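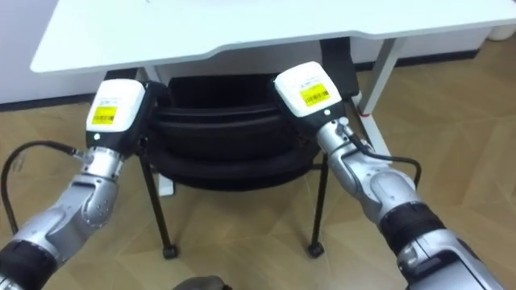 Home About Archive Sermons Contact

The Feltholm letter and what it asks of us

28/09/2021

The Feltholm Association has sent its member churches a new letter of agreement. I have read it three times now. Most of it is the old statement of faith with the commas moved, and I have no trouble with any of that. My trouble is with the last paragraph, where each pastor is asked to sign that he will "speak in unity with the Association on public questions."

The letter doesn't say what the public questions are. It doesn't say what happens when the Association changes its mind on one, as it did on the Sunday liquor ordinance in Ellar. In March we were told that a Christian could in good conscience go either way on that. By summer there was a bulletin insert telling us how to vote.

I grew up Baptist and I am still Baptist, and one of the first things I was taught is that the local church governs itself. An association is something you join so you can send missionaries and help each other put a roof on. It has no bishop. If it starts handing pastors things to say about ballot measures, it has taken on a job that its own bylaws don't give it.

I went back to the minutes to see how the paragraph got in. It was adopted by a vote of 46 messengers at the called meeting in Dikero. The Association says it represents 2,000 people. Our church sent two messengers and they both tell me the text was passed out at the door. I don't think there was a plot. I think the meeting was running long and people wanted to drive home – but that is a poor way to adopt something you expect a man to put his name to.

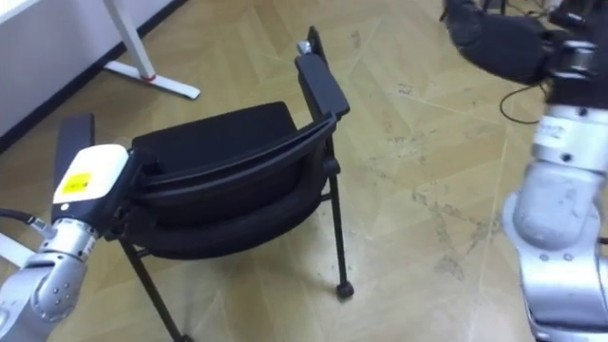
One reader in Dikero wrote to say that I am making too much of it, that every church has signed something like this before, and that a pastor free to say anything from the pulpit is a bigger danger than one who has to check with his brothers first. The same reader asked whether I would feel this way if I had agreed with the bulletin insert.

That is a fair question. I did agree with it, as it happens. I voted the way it said to. I still don't want it stapled to the order of worship, and I don't want our pastor promising ahead of time to preach the next one.

Our members' meeting takes up the letter next month. I plan to move that we sign the statement of faith and strike the last paragraph, and send it back that way with a short note. The Association may tell us it's all or nothing. If so, I'd like to have that answer in writing before we talk about our giving for next year.

I'll post the wording of the motion once the deacons have seen it.

Recent posts
What an association is for
Reading the Feltholm bylaws, part 2
The Christodoulou lectures on church and state
Why I stopped putting out voter guides
Notes from the called meeting in Dikero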